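Rusbridge handling cell: progress report to the Totard fund, January

Work this period went into keeping the pouring cell at Rusbridge in a fit state for the longer runs agreed in the grant. The cell logged 3,526 cycles and stopped 18 times on its own fault checks. Fourteen of those stops came from the wrist, so most of the maintenance hours were spent there.

The wrist camera bracket was removed, cleaned and refitted, and the camera was recalibrated against the table. We now repeat the check every 200 cycles. It is done with the steel pot standing on the table and the gripper open short of the handle, and the operator compares the view with a stored one before the run goes on.

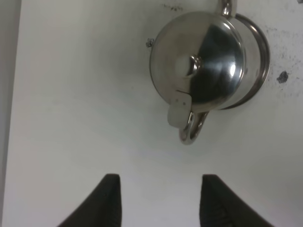 Wrist camera view with the gripper fingers open and the handle just ahead of them.

Polished metal is still the hardest thing for the camera. The highlights on the lid move as the arm moves, and the Mihăilă software sometimes takes one for an edge. Lowering the lamps helped a little. A matt lid would help more, but the grant asks for ordinary tableware and we have kept to that. 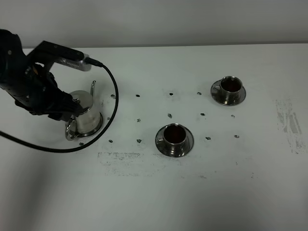
Cable wear was the main cause of the wrist stops. The old lead was too short and pulled at its plug whenever the arm reached the far side. The Zedport replacement is longer, and with the hand on top of the kettle it lies in a wide loop past the right side of the kettle and back across the table. We would like to clip it along the arm so that it stays well away from the cups. The clips are on order and will be fitted at the next service, along with new finger pads.

Spending is within the maintenance line. The spare lead is held in the cell cupboard.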